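Setting up the sorting tray

Few jobs pay you back as fast as a good drop tray! You put it down once, tip the day's odds and ends into it, and the floor stays clear. The steps below cover a shallow metal tray such as the Caldeira 24, but the Lulby and the older Trustusden trays go together the same way.

**Before you start**

You'll need the tray, a soft brush, a damp cloth, a dry towel and the 4 stick-on feet from the small bag. Pick a work surface that is level and comfortable to reach into.

1. Turn the tray upside down on the towel and wipe the underside.
2. Press one foot into each corner and hold it there for a slow count of ten.
3. Turn the tray right side up and set it in place. Push down on each corner in turn. If it rocks, peel off the foot that's lifting and press it on again.
4. Brush out the floor of the tray, then go over the sloped sides with the damp cloth.
5. Tip in your first load. Shoes, cups, toys, whatever the day left behind (mixed loads are the fun ones!).

> **Caution:** Don't put glass or anything sharp in a mixed load. Wrap it and carry it separately.

**Sorting a mixed load**

6. Lift out the biggest pieces first. A shoe hides a surprising amount, so check underneath and give it a little shake over the tray.
7. Take cups and other hollow things next, and look inside before you stack them.
8. Leave the small pieces for last and work along one wall toward the corner.

A tan suede shoe with a pale sole and a bright blue plastic cup shape make a lovely easy start, as they couldn't be harder to mix up. 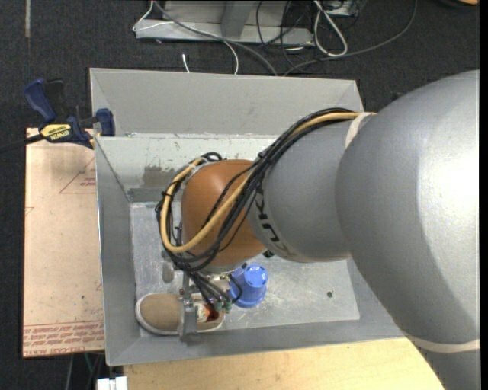 **How often should the tray be cleaned?**

Brush it out after every load of shoes, and wash it with warm soapy water every 2 weeks or so.

Scratches are nothing to worry about, and a tray that gets used will collect plenty of them. Stains along the bottom of the walls sometimes come up with a baking soda paste left on overnight.

> **Note:** Dry suede with a soft brush only. Keep it out of the tray until the floor is completely dry.

Spare feet are listed as Wasia part 393. Order a full set, and change all of them together so the tray sits flat.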